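Why does my town still not have working emergency sirens two years after voting for them?

Asked by gronia_resident in Public Safety & Local Government

I live in Gronia, population 1,866 if you count the people who only come back for deer season. After the chlorine leak at the rail yard we had meetings, a candlelight thing, and a ballot measure for outdoor warning sirens and a text alert system. It passed easily. The county signed with a contractor called Zurnier. Poles went up. One of them is at the end of my street and has a very nice bird's nest on it.

In January there was a second, smaller leak. No siren. I got my text alert at 4:40 in the afternoon, when the all-clear had already been on the radio. The county says the system is "in phased activation." What does that mean, and is there any way to find out who is supposed to be turning it on?

3 answers

Answer from Kamonchanok Thepsuriya (accepted)

I worked in county dispatch for a long while, in a different state, so take the details with some salt. "Phased activation" usually means the hardware is paid for and the agreement on who may press the button is unsigned. Ours sat in a drawer through two sheriffs.

Ask the county clerk, in writing, for three things: the contract with Zurnier, the acceptance test report, and the activation protocol. If there is no acceptance test report, the system hasn't been handed over and the contractor probably hasn't been paid in full, which gives your commissioners some leverage if they feel like using it. If the report exists and the protocol doesn't, your problem is in the courthouse.

The text alerts are a separate mess. Many counties use an opt-in list for local messages, and signing up is buried on a page last touched by someone who has retired. Check that your number is registered to your current address. Mine was tied to an apartment I'd left.

Also go to the budget hearing. They're dull and there are always seats.

Answer from Gebhard Stöckli

Sirens are a waste of money. We have them here in Orusach and everybody goes out on the porch to see what the noise is. Roughly 300 households on our side of the river and I'd bet most couldn't tell you the tornado tone from the noon test. Buy a weather radio. Mine was a Pongsiri, ugly but loud. It won't help with your rail yard unless the county sends the warning through it – so ask them that too, I suppose.

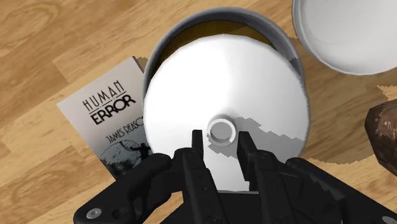 Simulated view: black gripper, white disc

Comment from gronia_resident: Thanks. I asked the clerk. She found the contract, all 600 pages, and no test report. She was very pleasant about it.

Answer from a guest user

same thing in our county, they blamed the batteries. call the newspaper if you still have one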